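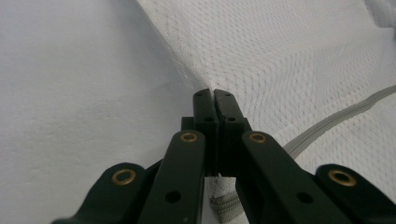
Mirko Melis
Trainer for household textiles, Zindton

Speaker notes, Oct 29, 2019
White things: how to handle, fold and store them

(Wait until people have sat down. Water first.)

Good morning and thank you for coming. My name is Mirko Melis and I teach folding and linen care at Zindton. I will speak slowly, because English is my third language and because folding is a slow subject.

I want to begin with a number. In our store room in Serra we have 3512 white pieces on the shelves. Last February we took down 1114 of them and looked at how they were folded. I will not show you the table, it is very long. What I learned from it is simple: most of the bad folds began at the edge. Somebody had taken the cloth in the middle, lifted it, and tried to find the corners afterwards.

(Pause. Ask who does this at home. I put my own hand up also.)

So the first part of today is only about edges. Before you fold a white cloth, you look for the hem. On white it is difficult to see, so use the fingers. A hem is thicker, and it has a line of stitches you can feel with the nail. Run your thumb along it until you come to a corner, and then stop there.

Take a small amount of cloth when you hold it. Beginners take a whole handful and then they have ten creases. Two fingers are enough for a light piece. If it is heavy you support the rest from below with the other arm.

(Show with the cloth from the bag. Do it two times, the second time without talking.)

Now the surface. Plain woven cotton is kind to us, it keeps a straight line when you press it with the hand. Knitted cloth is different, it moves. If you pull one side, the other side becomes shorter, and your rectangle is not a rectangle any more. For this reason I ask people to put knitted pieces flat first and to smooth from the centre to the outside, with an open hand.
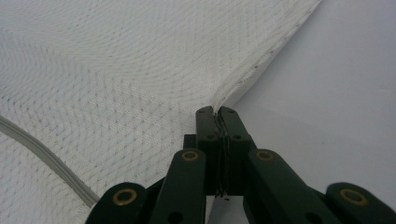 With a patterned knit you have also some help. The small holes go in lines, and when the lines bend, the cloth has been pulled. Let go, shake it a little and lay it again. My colleagues at Clondier teach this with a ruler — I find that the eye is enough, but you may try both.

Seams come next. A seam is a ridge, and if you put ridge on top of ridge the pile will lean. Turn every second piece round. At Brurberg they made piles of 100 without turning and the piles fell before lunch. We made also 100, turned, and I could go home at the normal time.

(People laugh here sometimes. Wait.)

Cords and piping: leave them outside the fold if you can. A cord inside leaves a mark, and on white you see this mark as a grey shadow even when the cloth is clean.

Last point before the practice. Store white pieces with the folded side to the front. Then you can take one out without opening its neighbours.

Practice is 20 minutes, in pairs. One person holds and one person folds, then change. Cloths are in the two baskets near the door. Please do not iron anything yet, the irons are for after the break.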